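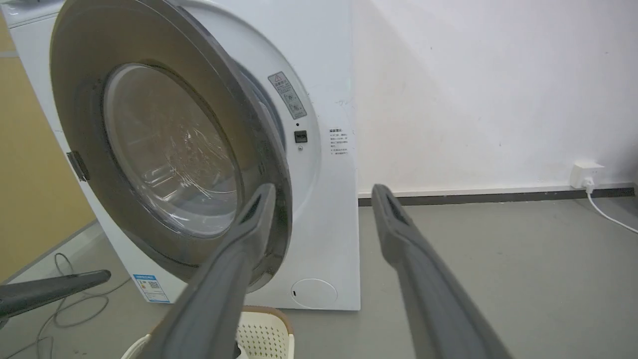 Item 9, laundry: washer with the door open, glass side showing.

Prarby Guest House – Quarterly Safety and Inspection Checklist, Ground Floor and Laundry
Date of walk-through: Friday, May 18, 2018
Previous walk-through: December
Marks used: OK, FIX (before next guests), WATCH (look again next quarter), N/A

Comments go under the item they belong to. If an item has no comment, it was checked and there was nothing to add.

ENTRANCE AND HALL

1. Front door closes and latches without being pulled – OK
2. Door opens from inside without a key – OK
3. Hall light and stair light work from both switches – FIX
Comment: The upstairs switch works. The downstairs one has to be pressed twice. Replace the switch, not the bulb. The bulb was changed in December and the fault is the same.
4. Exit sign lit – OK
5. Mat lies flat – WATCH
Comment: One corner is starting to curl. Taped for now. The tape is gray and does show, but it holds.
6. Handrail tight along its full length – FIX
Comment: The second bracket from the bottom moves when leaned on. The screw hole is worn out. Needs a longer screw or a plug.

LAUNDRY ROOM

7. Floor dry, no standing water – OK
8. Floor drain clear – OK
Comment: Lint pulled out of the grate. Pour a bucket of water down it once a month so the trap does not dry out and smell.
9. Washer door opens fully and closes with a click – OK
Comment: Glass could use a wipe on the inside. Soapy cloth only, no scouring pads.
10. Door gasket checked for tears, coins and hairpins – OK
Comment: Run a finger under the fold the whole way, bottom part last. Wear a glove. Leave the door open between loads when no children are staying.
11. Drum empty before the room is locked – OK
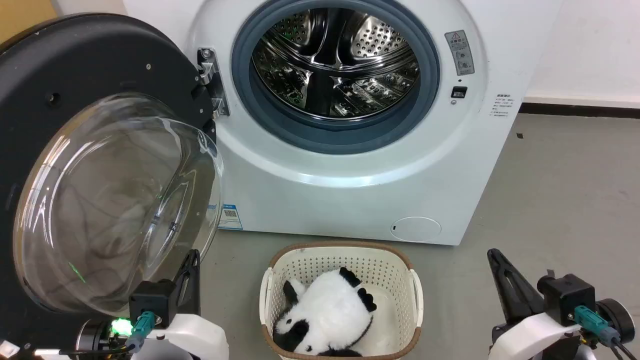
Items 10 and 11: gasket and drum, seen from the front.

12. Fill hoses, both ends, no drips or bulges – WATCH
Comment: Cold hose has a little white crust at the tap end. Wiped off. If it is back next time, change the washer in the fitting. Hoses get replaced every 3 years whether they look good or not, and the year goes on a tag at the tap.
13. Drain hose secured – OK
14. Washer stands level and does not rock – OK
15. Outlet cover whole, plug not warm after a cycle – OK
16. Dryer lint screen clean – FIX
Comment: Cleaned during the walk-through, but it was packed. The card on the wall asks guests to empty it after each load and they do not. Cleaning crew should do it at every changeover, no exceptions.
17. Dryer vent flap opens outside when running – OK
18. Detergent and bleach on high shelf, lids on – FIX
Comment: Bleach was on the floor behind the door. Moved. The shelf needs a front lip so bottles cannot be nudged off it.

KITCHEN

19. Fire extinguisher in place, needle in green, seal unbroken – OK
Comment: Tag number 1449. The Hornon service sticker runs out before the next walk-through, so book it now. Last time we waited and had to use the spare from the garage for two weeks.
20. Fire blanket on hook – OK
21. Smoke alarm tested – OK
22. Carbon monoxide alarm tested – FIX
Comment: Sounded, but faint. New batteries did not help. The replace-by date on the back has passed. Replace the whole unit.
23. Gas shutoff can be reached without moving anything – FIX
Comment: Recycling bin in front of it again. Bin now goes beside the back door. Tell the cleaning crew.
24. Refrigerator at 40 degrees or below – OK
Comment: It read a bit high at first, after the door had been open for the shelf check. Read it before doing anything else in the kitchen.
25. Knives in block or drawer guard – OK
26. First aid kit complete – FIX
Comment: Short on large bandages and burn gel. The Flendo kit has a list inside the lid. Check against that list and not the old one taped in the cupboard, which should be thrown out.

BACK PORCH AND YARD

27. Porch boards sound, no raised nails – WATCH
Comment: One soft board near the rain barrel. It takes a person's weight, but a screwdriver goes in at the end. Get a price from Bratu along with the handrail.
28. Outside outlet trips when tested and resets – OK
29. Grill gas bottle off and outdoors – OK
30. Path clear, edges visible at night – OK
31. House number readable from the street – OK
Comment: Number 57 is fine from the road side. Coming up the lane the hedge hides the 5. Trim it back before summer.

FIX items in order of urgency: 22, 6, 18, 23, 3, 26, 16.
Items 22 and 6 must be done before the next check-in. Write the date of repair beside each item when finished and leave the sheet in the laundry room folder.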